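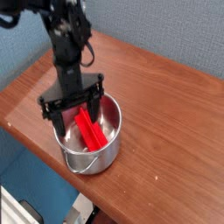
Metal pot with a red item inside, near the front left edge of the table.

Sorting and Storing Metal Cookware: Emptying, Checking and Putting Away

Category: Kitchen storage
Written by Itsuki Wada
Last updated 24 February 2026

Pots collect things. Lids, utensils, toy food and packets of seasoning get dropped into whichever one is open, and they stay there when the pot goes back on the shelf. The procedure below covers emptying, checking and shelving uncoated metal pots. Coated and enameled pieces are covered on a separate page.

What you need

A clear stretch of table at least twice as wide as your largest pot
One tray for contents
Two dry cotton cloths
White vinegar
A steel ruler
Shelf liner, cut to size

Step 1. Set the pot down

Work with one pot at a time. Stand it upright with the opening facing you and leave room beside it for the tray. On a wood surface, put a folded cloth under the base if the underside has any rough spots. Run a fingertip around the bottom edge to check.

Step 2. Take out the contents

Remove items from the top, lifting straight up until they clear the rim. Do not drag anything along the inside wall. Bare metal marks easily, and fine scratches from hard plastic or other metal show up under kitchen light.

Polished interiors also mirror whatever is in them. A red item can throw red and maroon patches up the wall that look like staining. Judge the color of the metal only after the pot is empty.

Place everything on the tray. Sort the tray at the end, after the last pot.

Step 3. Inspect the interior

Tilt the pot toward a window or lamp and turn it slowly. Look for the following:

White chalky spots: mineral deposits from hard water.
Rainbow or blue tint on stainless steel: heat discoloration, harmless.
Small dark pits: usually from salt added to cold water. These are permanent.

For mineral deposits, wipe with one part vinegar to three parts water, leave for 5 minutes, rinse and dry. Heat tint comes off with undiluted vinegar on a cloth. Do not use vinegar on bare aluminum.

Step 4. Check the rim and base

Lay the ruler on edge across the rim in two directions. A gap under the ruler means the rim is bent and the lid will not seat properly. Turn the pot over and repeat on the base. A slight inward curve at the center is normal on many pots when cold. An outward bulge makes the pot spin on a flat burner.

Step 5. Dry and shelve

Dry the inside, then the outside, then under the handles. Nest pots only if there is a cloth or a piece of liner between them. Stacks of more than three are awkward to lift out of a low cabinet.

The cabinet used for these notes is a Hartley base unit with a shelf 445 mm deep. That takes two medium pots front to back with the handles turned sideways. Measure your own shelf before you cut the liner; mine needed 8 mm trimmed from the back to clear the hinge plate.

Lids

Store lids upright in a rack or upside down on their own pots. A lid left right side up on a pot that is still damp traps moisture.

Related pages

Cutting shelf liner around hinges
Descaling a kettle
Enameled cookware: chips and cracks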